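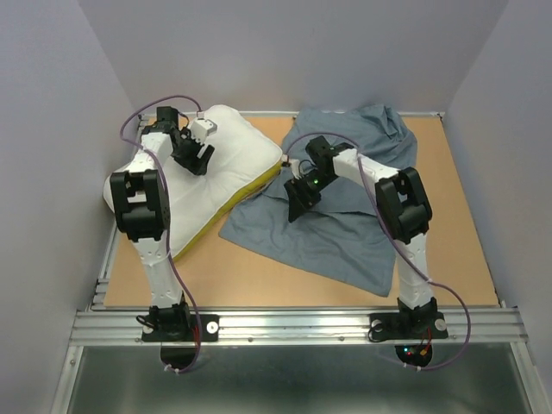
How often should a pillow be washed, as opposed to its pillowcase?

Twice a year is enough for most pillows, provided the case is changed every week. In this module we use April and October.

Household Textiles, Unit 7
Handout: pillows, cases and covers

Before washing

Take off the case and any protector and put them in a separate pile. Read the care label on the pillow itself. The label on the case refers only to the case.

Check the seams. Mend a split seam before the pillow goes in the machine, or the filling will come out in the drum.

Washing

Most hollowfibre pillows can be washed at 40 degrees. Wash two together to balance the load. Use a small amount of liquid detergent and add a second rinse. Cotton cases can be washed at 60 if the label allows it. Keep dark cloths and towels out of the load.

Foam pillows are not machine washed. Sponge the mark and leave the pillow flat to air.

Drying

Drying takes longer than students expect. Press the middle of the pillow with both hands. If it feels cool or lumpy, it needs more time.

Putting the case back on

Fold the pillow lengthways, push it to the closed end and let it open out. Shake it down into the corners and tuck in the flap.

For next week: read the Mistura notes on fillings and bring one care label, copied out in full.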